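The Silent Week After an Argument
by Traian Nistor

Several readers wrote to me after the last newsletter and asked the same question in different words. They had an argument with someone close to them, a husband or a sister or an old friend, and after it came silence. Not a big break. Only short answers, doors closed a little too carefully, and dinner eaten with the phone next to the plate. How long should one wait, they ask, and who should speak first?

I lead a small evening group for couples at Clerkgate, every Monday, and I have heard very much about this silence. I have also lived in it. In the first years of my marriage I could stay quiet for four days. I told myself that I was being calm. My wife told me later that it felt to her like living with a tenant.

So I want to write this month about the first conversation after an argument, the one most people are afraid of.

Choose the place before you choose the words
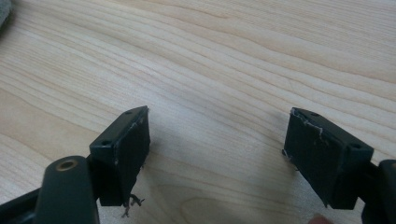

Most couples I meet prepare the sentences and forget the place. They practice in the car what they will say, then they say it in the hallway while one of them is looking for the keys. In our group we ask people to sit down for this talk, if possible at a table. A plain wooden tabletop with long wavy grain is a good thing to have between two people, for the eyes need somewhere to rest when the face of the other person is too much. One man in the group told me he followed one line of the wood with his finger during the whole apology of his wife, and he remembers every word of it. Avoid the bed, and avoid the sofa with the television on without sound. The car is a special case. Some people speak better when they both look at the road, but the one who drives cannot cry safely, so I suggest to park.

The hour matters too. Ten at night is too late for most people with a job. If you must wait until the children sleep, then agree in the afternoon that you will talk, and about what. A short message is enough. "Can we talk tonight about Sunday? I am not angry anymore, I would like to understand." The other person then has some hours to get ready and does not feel attacked at the door.

The first sentence

I collect first sentences. I have a notebook with about 200 of them, given to me by couples who allowed me to write them down, and I read it again before preparing this item. The ones that worked are almost all boring. "I don't like how we are this week." "I miss you and I am still a little angry." "I said a thing about your mother that I want to take back."

The ones that failed usually have a question inside that is not a question. "Are you planning to be like this for long?" "Do you even know why I am upset?" When you hear this, you start to defend yourself, and after two minutes you are back in the old argument with fresh energy.

A couple I will call the Kombergs – they laughed when I asked permission and chose the name themselves, after the street where they met – had a silence of eleven days about a washing machine. It was about money, of course, and before money it was about who decides in the house. She opened with, "I bought it without asking you because I was sure you would say no." He told our group that he was ready to fight about anything except this, because it was true. He would have said no. They talked until the soup was cold and then they heated it again and talked more.

If you are the one who cannot speak

Some of us freeze. I am one of these. The words are there, but they stand in a line and do not come out. If you are like this, please tell the other person that you are frozen. From the outside a frozen person and a cold person look the same.

Writing can help. My rule for letters is not more than 300 words, by hand if possible. A longer letter begins to collect evidence. You start with one evening and by the second page you are in the vacation of six years ago. Samir, our discussion notebook for couples that we use in the group, has one page for each disagreement and no space to continue on the back. People complain about this at first. 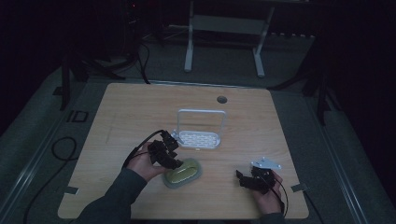
Another help for the frozen person is to set a time for the answer. You may say, "I heard you, and I can't answer now. I will answer tomorrow after breakfast." But then you must do it, after this breakfast and not another one. The one who is waiting counts on it more than you know. A pause with an end is easy to carry for most people. It is the pause without an end that makes them imagine the suitcase in the hall.

And if you are the one who waits, try not to fill the pause with small tests. I mean the loud sigh, the question if everything is okay, asked five times before lunch. I know it is difficult. Go for a walk, call a friend and talk about the friend's life.

What if the first talk goes badly?

Sometimes it does. You chose the place, you had a decent first sentence, and after ten minutes somebody is in the bathroom with the door locked. Please don't decide in that moment that nothing can be repaired. Wait one day, and then say only what you regret in your own part of it. Leave the rest for later. In my experience the second talk is shorter and kinder than the first one, perhaps because both people are tired of being right.

I must add one serious thing. Everything I write here is for two people who feel safe with each other. If you are silent because you are afraid of what the other will do, then this is a different matter, and a kitchen talk is not the answer. Speak with someone you trust outside the home, or with a professional.

Small news from the group

The autumn group at Clerkgate is full. There will be a new one in December, together with our friends from Futevmont, who will bring their listening exercises and, I hope, their walnut cake. Couples who want to come can write to me by replying to this newsletter. Please tell me if you prefer to start at six or at half past seven.

Next time I will answer the letter of the reader whose best friend stopped inviting her. I received it twice, so I understand that it is urgent.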